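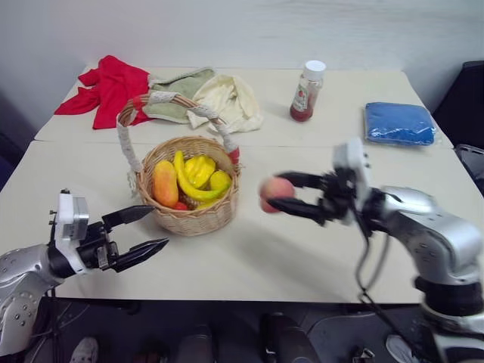

Stesik Fruit Basket Set, data card

Summary
Recordings of a two-arm kit handling fruit at a basket, sold by Tarell with the Stesik gripper kit or on its own. Release of 3 April 2025.

Contents
Episodes: 500
Held back for testing: 32
Views: head, wrist
Task text: one English sentence per episode
Licence: single site, research and in-house product testing

Known limits
All episodes use one basket. Wrist frames recorded while the arm is moving can be heavily blurred. They have not been filtered out. In the frame below the fingers are open and the fruit is still readable by colour and outline, but the weave is smudged. Buyers who need sharp edges should filter by arm speed, which is stored with every frame.
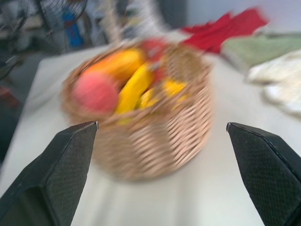 Nazar Palamarchuk wrote from Preltorholm to ask that the blurred frames stay in, as his team trains on them on purpose, and that the next release carry shutter time as well as arm speed. Shutter time is planned for September.

Loading
The loader reads one folder per episode. Set the batch size to 8 on the supplied computer. Files from the older Escobar set need converting first; the script is in the tools folder.

Contact
Zsófia Bárány, Tarell data desk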